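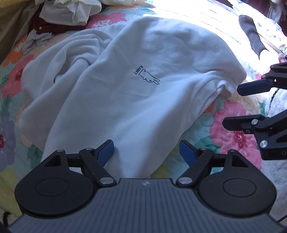 Leather watch strap stained my sweatshirt cuff, and now the strap smells too

Posted by harnthorpe_dee in Watches and Straps
April 3, 2021

I bought a brown leather strap for my smartwatch in September from a seller called Plotville. It's the kind with the metal adapters that slide into the slots on the case. I wore it every day over the winter, mostly under long sleeves. Now I have two problems.

First, the color has come off on the left cuff of a sweatshirt I wear a lot. It's a brownish band on the inside of the cuff, and one wash at 30 C didn't move it. Second, the strap itself has started to smell when I take it off at night. The lining feels a bit sticky near the buckle.

I wrote to the seller and they told me that leather is a natural product and that some color transfer is normal. They did offer me a discount on another one, but I don't want another one if it does the same thing.

Is there a way to stop a strap from bleeding dye, and can the smell be fixed? I'd like to keep it if I can. It fits well, and the rubber one that came with the watch gives me a rash. I don't exercise in the leather one, but I do wash dishes with the watch on.

Melquiades Robles
Member, Stolham

The dishes are most likely your trouble. Water gets between the top leather and the lining, stays there under your sleeve, and carries loose dye out with it. Sweat does the same thing more slowly.

For the dye, take the strap off the watch first. Wipe the outside and the edges with a barely damp white cloth and look at what comes off. Let it dry flat for a full day, away from the radiator, then do it again. If the cloth is clean by the third or fourth go, the strap is probably all right to wear. If you are still getting brown after 6 wipes, it was never sealed properly and you won't fix that at home. You can rub in a thin coat of neutral leather balm, which slows it down, but it will darken the strap a little. Try it on the short end, on the side that faces your wrist.

Pay attention to the cut edges. On cheaper straps the edge paint cracks and the raw leather under it is where most of the color comes out. A cobbler can repaint the edges. Mine charged less than the price of a new strap, but not by much.

For the smell, wipe the lining with a cloth wrung out in water and a drop of mild soap, then again with plain water. Dry it as before. Put it in a closed box with some baking soda in a dish for 2 nights. Don't put the powder on the leather. If the lining is still sticky after that, the glue or the finish is breaking down and I would stop wearing it against the skin, especially if you already get rashes.

Longer term, have two straps and swap them. Leather does much better with a day off. And check the adapters while you have it apart. Soap collects in the slots on the case and they get stiff. A dry soft toothbrush clears them.

strapdrawer

just get a nylon one. $12 and it goes in the washing machine. leather on a smartwatch never made sense to me

Jayawardena
Member

Agree with most of what Melquiades wrote. Adding the laundry side, as that was part of what you asked.

Don't put the sweatshirt in the dryer until the mark is gone. Heat makes dye harder to shift. Turn the cuff inside out, work in some liquid detergent with your fingers and leave it for half an hour, then rinse in cool water. If that only lightens it, soak it in oxygen bleach, the color-safe kind, for about 4 hours. Read the label on the sweatshirt first. Keep chlorine bleach away from it.

I got a tan mark off a white shirt cuff this way, but it took 3 soaks. A darker brown may leave a faint line.

On the seller, "natural product" is what they all say. Look at the listing you bought from. If it says colorfast or sweat resistant anywhere, send them a screenshot and ask for a refund in place of the discount.

harnthorpe_dee

Thanks. I did the cloth test last night and it came up quite brown, mostly from the edges like you said. It's drying now. I'll do the cuff at the weekend. The listing does say "sweat resistant" near the bottom, so I have written to Plotville again.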